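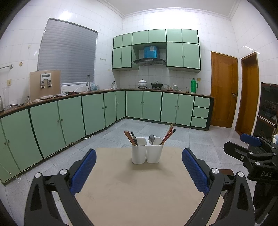
Kitchen Tips > Gadgets & Safety

Put the chopsticks in last! I say that to everyone who picks up a gripper in a kitchen, and I learned it by getting it wrong with a full utensil holder and a pair of fingers that closed faster than I expected.

We'd been practicing the dullest chore you can think of, moving a cup of utensils across a table so a machine can learn to do it later. I squeezed, the pads caught the plastic up near the rim, and over it went. Chopsticks everywhere, one spoon under the stove (it stayed there until November). No one was hurt, but one of the thin pointed ones shot off the table at about knee height and I was in shorts, so you can guess how I felt about that.

So, my tips, for what they're worth.

Grip low. A holder full of chopsticks is top heavy, and when they lean out to both sides like mine do, it's worse. Open the fingers wide, come in level with the table, and only then close up.

Wipe the pads before you start. A bit of cooking oil on them and your grip is gone. Warm water, a drop of dish soap, dry with a clean cloth. I do it again at 200 grabs, and by 600 I've usually stopped for coffee anyway.

Check the pins. My second fault was a pivot that had worked itself a hair loose, so one finger arrived late and shoved the cup sideways before the other one touched it. I blamed my wrist for two days! Remo Zaugg had me hold the thing up to the window and open and close it slowly, and there it was, a little wobble. Now I do that every morning.

Keep your other hand off the table. The gap between those fingers is a pinch spot, and the linkages behind them are another one (that's where I got my thumb).

Clear the stove side. Nothing hot, nothing sharp, burners off, and if the kettle's just boiled, push it well back. Mind the cords too. I hooked a sleeve on one once and nearly had a bad afternoon.

Start with plastic. I know the good stoneware crock looks nicer, but a plastic holder bounces, and you'll drop it more than you think.

If a finger sticks halfway, don't force it. Put the gripper down, take your hand right out, and look for a crumb or a bit of thread in the joint before you try again.

Posted 20/09/2020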